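Give Your Neighbor a Key

By Muireann Corrigan

I have been handing out copies of my front door key for 11 years now, and I want to talk you into doing the same. Everyone I say this to makes a face. My brother made the face. My insurance agent made it too, over the phone, I could hear it. And I still think a spare key in a neighbor's kitchen drawer is one of the best things a household can have, better than the keypad, better than the fake rock, and a whole lot better than the window over the sink that you swear you can still fit through.

It started when I moved to Celluston and rented the upstairs half of 803 Quinlan Street. The woman downstairs came up on my second evening, put her key in my hand and asked for mine. I had known her for maybe five minutes! I said something about having to get a copy made, which was a stall, and she told me the hardware store on Kerik Avenue was open until eight. So I went. I stood at the counter while they cut it and thought, well, I guess this is how they do it in Celluston.

That first winter I used her key once, to turn off a stove burner she was worried about from the bus. She used mine to let in the man who came for the radiators, and once to put soup in my fridge when I had the flu, and one time (I only heard about this later) to open a window when I had burned rice so badly that it was coming down through her ceiling light. I can't think of a single time when I wished she hadn't been able to get in.

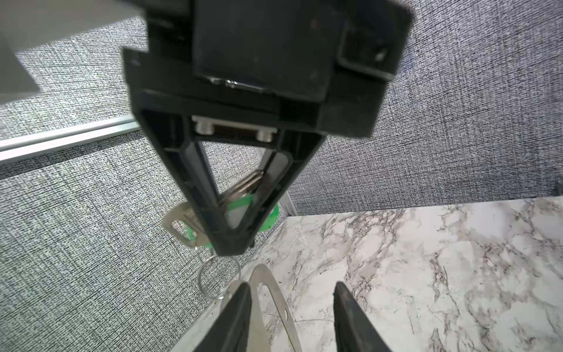

People who grew up in small towns will tell you that in the old days no one locked up at all, and I've always been a little suspicious of that story. My grandmother locked everything, including the pantry. What she did have was a hook by the back door with other people's keys on it, each with a bit of yarn so she could tell them apart, and I loved that hook. I loved the jingle of it when the door slammed. Even now a plain set of keys, with one silver metal blade sticking out at an angle, makes me want to know whose door it opens and who else has been trusted with a copy. A four-digit code doesn't do that for me. You can text a code to anyone and change it by lunchtime, and for a dog walker or a weekend guest that's great, I have no quarrel with it. But a key has to be carried over and handed across. You end up standing on somebody's porch for ten minutes hearing about their knee.

Those ten minutes are what I'm really arguing for. We all say we want to know our neighbors better, and then we plan a block party, which takes months and rains out. A key takes a walk to the hardware store. Once you've traded, you have a reason to mention that you'll be gone until Thursday, and they have a reason to tell you that their son will be staying over so don't be alarmed by the car. You learn where their water shutoff is. You find out they've been taking in your packages since June and were too shy to say so. 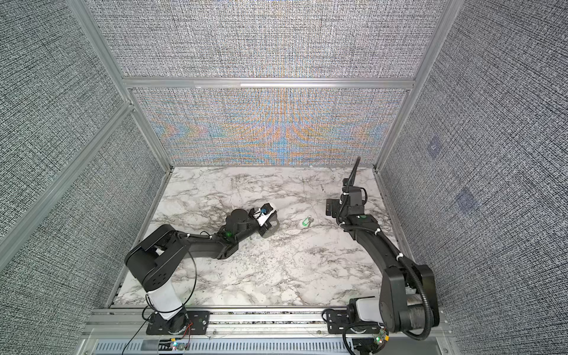 Two black arms over a marble-patterned tabletop.

Now, the objections, and I take them seriously, because some of them are good. The first is safety. What if the neighbor turns out to be a creep? Then please don't give that neighbor a key! I'm not asking anyone to pass them out like Halloween candy. Wait a season if you like. Pick the person who already waves, or the one whose tomatoes you've been eating. If you rent, read your lease, and ask before you copy anything, as some buildings have rules about it and a few use keys that a regular shop can't cut.

The second objection is privacy, and I feel that one more than the first. It's odd to think of somebody seeing your breakfast dishes. All I can say is that it wears off quickly. My downstairs neighbor has seen my place at its very worst, the week of the tax papers and the broken vacuum, and she said only that the fern could use some water. She was right about the fern.

Then there's the one I hear most from younger friends, that they don't want to owe anybody. I had a long and very cheerful argument about this with a cousin who lives over in Prernano, in a building with 169 apartments and not one person in it she could call if she locked herself out. She pays a locksmith. She has paid him 2 times this year, and she says it's worth it for things to stay simple. I see the appeal. I also think owing a little, back and forth, over stoves and ferns and cats, is a fine way to live, and that she would like it more than she expects to. She did admit that the man across the hall seems nice. He has a cat. I'm working on her.

If I've moved you even an inch, go get one copy made this week. Try it in your own lock before you give it away, since fresh copies stick sometimes and you don't want to find that out in a snowstorm. Put a piece of yarn on it or a dab of nail polish. Leave your address off it, please. Then go knock, and bring something if you're nervous. I brought banana bread to the family next door last spring, and their key is on my hook now, the one with the green yarn.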